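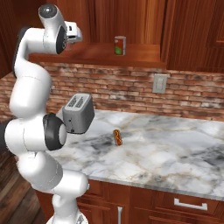 Shinji Kudo
Section engineer, pipe jacking. Member, Nagano

3 min read

Jacking load will not come back down after a weekend stop

We are driving a 105 m sewer crossing at Tusia in stiff clay with bands of silty sand. Concrete jacking pipe, closed-face slurry machine, overcut 20 mm on the radius. Up to pipe 23 the load rose steadily and stayed inside the Gurent design curve. We then stopped for the weekend. On restart the load needed to break the string free was well over the curve, and after a full pipe length it has dropped only a little.

Bentonite is injected through ports in every third pipe. Mix is as per the supplier's sheet, mixed with site water from a standpipe. Line and level are within tolerance and face pressure has not changed.

Is this normal set-up in clay, or have we lost the annulus? The client's engineer (Pralulach) wants a written explanation before we carry on. There is an interjack station in the string but it has not been used yet.

Posted Wed 12 February

Answer 1, accepted

A higher load on restart is normal. A load that stays high after a full pipe is a different thing and I would treat it as loss of lubrication until shown otherwise.

Two mechanisms are likely in your ground. The clay swells and closes onto the pipe, and the slurry drains off into the sand bands while nothing is being pumped. The second can be checked quickly. Compare the injected volume per pipe with the theoretical annulus volume. If you injected little more than the theoretical figure, the sand sections are probably running dry.
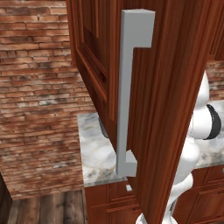 Check the mix as well. Hard or slightly salty site water stops bentonite from hydrating properly, and the supplier's sheet usually assumes soft water. Do a Marsh funnel test on a sample taken at the port – the tank reading tells you little after a long hose run. Leave the mix to hydrate overnight if you have the tank space. A small dose of soda ash will deal with calcium, but test it in a bucket first.

Then work through the ports from the machine backwards, one at a time, with a pressure limit. Opening all of them together sends everything to the easiest path. Bring the interjack into use now, before the main rams reach the limit for the pipe joints.

For the next long stop, keep a man on to inject and move the string a short distance every few hours.

Answer 2

Had the same on a shorter drive. Ours was a blocked non-return valve in 2 of the ports. Worth taking them out and looking.

Answer 3

Just push it. Clay always does that.

Reply from Shinji Kudo: The joint capacity is the limit here, so no. Funnel time at the port was well under the tank figure. Changing the water supply and re-injecting from the front. Will post the load plot.

Related questions
Packer thickness for curved drives
Slurry separation plant blinding in fine silt
Exit seal leaking at reception shaft
When to grout the annulus after breakthrough

We use cookies to keep you signed in and to count page visits. Accept / Manage settings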